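Print this page | E-mail this page

README: Prunness Snack Label Survey

A table of what people in Prunness wrote down from the packets they ate. It has 3,000 rows, one per packet, gathered by post and through a web form. Read this before drawing any conclusions from it, and then draw fewer than you were planning to.

What the columns hold

product_type is free text. We tidied the spelling and left the rest alone, so "crisps", "corn snack" and "puffy things" all appear. energy_kcal is the figure the person copied out. serving_g is the serving size, where they gave one. In 300 rows they didn't, and those rows are close to useless for comparing anything with anything.

The serving problem

A calorie figure means little until you know what it is a figure for. Some labels give it per serving, some per 100 g, some per pack, and plenty of our respondents copied whichever number was printed largest. We asked them to say which. Many ticked all the boxes.

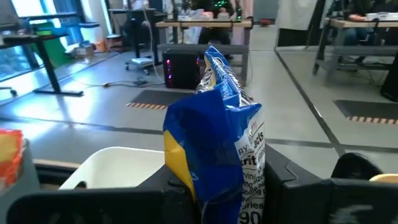
Words: Greer Sutherland. Table checked by Janaína Xavier.

A big bold 90 looks like good news until you ask how many servings are in the bag. Imported packets make this worse, as their panels follow other rules and were typed into a form designed for British ones. The column label_style was meant to sort them out. I would not trust it.

Claims already made from this table

Brillbridge used an early copy to say that snacks in the area had got lighter. They may have. The early copy mixed per-serving and per-100 g figures in one column, and their chart did too. The Leckie summary is more careful but leans on 16 packets for its main point.

Known faults

- Duplicate rows from the web form, mostly in February
- 12 rows with energy in kilojoules, marked kj in notes
- No check that anyone ate what they reported

Contact: Prirnemeo data desk | Copyright Prirnemeo | Back to top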